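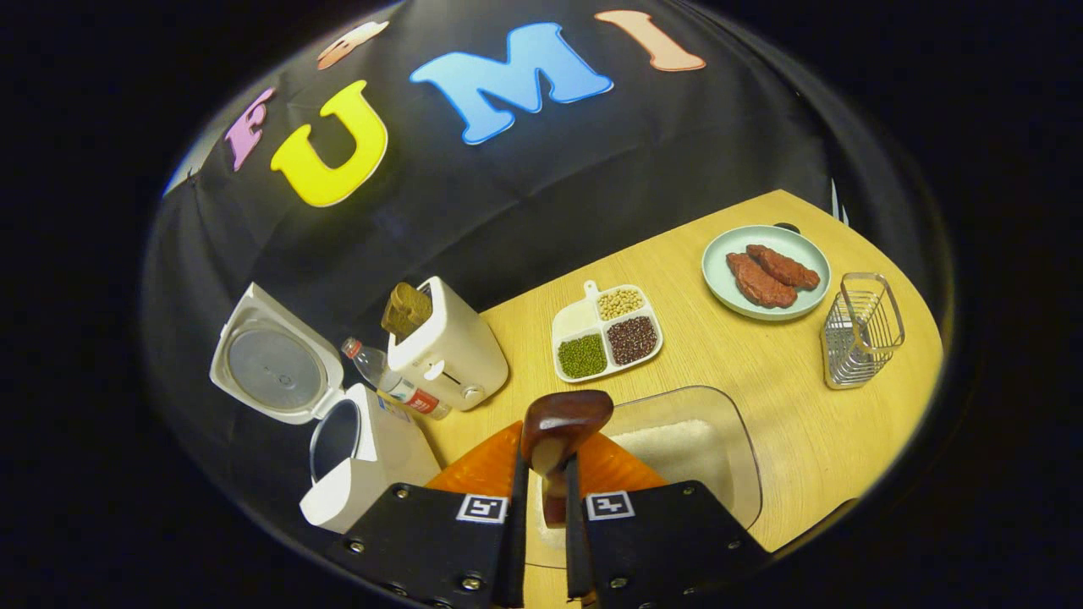

Felt letters on black cloth, rice cooker with its lid up.

1/ Thread on the comet. I've had a run of messages asking where to look and what you need, so I'm putting it all in one place. I observe from a paddock outside McIntyre, so adjust for your own horizon.

2/ It's Comet Leonard, low in the east before dawn at the moment. Closest to Earth on the 12th of this month. After that it swaps over to the evening sky and sits low in the west after sunset, which suits those of us in the south a lot better.

3/ For now the morning view from here is poor. It rises not long before the sky starts to brighten. I went out at 4 am on 2021-12-07 and got nothing but cloud and a wet tripod.

4/ Gear. Binoculars are the right tool. Mine are an old pair of 7x50s with one stiff eyecup. A telescope is fine once you've found the comet, but the field is narrow and you'll spend the whole session hunting.

5/ Don't expect a long tail by eye. Through binoculars most comets are a soft grey smudge, brighter in the middle. The green colour you see in photos comes from carbon molecules in the head, and it mostly shows up in exposures.

6/ If you want to photograph it: tripod, widest aperture, ISO somewhere you can live with. I use a 200 mm lens on a small tracker and take 45 frames, then stack them. Without a tracker, use a short lens and keep each exposure to a few seconds or the stars will trail.

7/ Stack twice if you can, once on the stars and once on the comet. It moves against the background, so a single stack will smear one or the other.

8/ Sites. The Jistau lookout has a clean western horizon and a gravel car park. Kekum reserve is darker but there are gums along the west side and you'll lose the bottom 25 degrees, which rules it out for this one.

9/ Give your eyes at least 17 minutes before deciding you can't see it. Red torch only. Phone in your pocket. Headlights off when you pull in at Jistau, please, other people will be set up.

10/ Someone asked if it will come back. No. It's on its way out of the solar system after it rounds the Sun in early January.

11/ Someone else asked if it's dangerous. Also no. Closest approach is tens of millions of kilometres, a long way past the Moon.

12/ It should be fading by February, and by then you'd want a decent scope. I'll post positions for the evening window once I've had a clear night to check them. Clouded out at Lamon again tonight.

Contact: send a direct message | © the author | Back to top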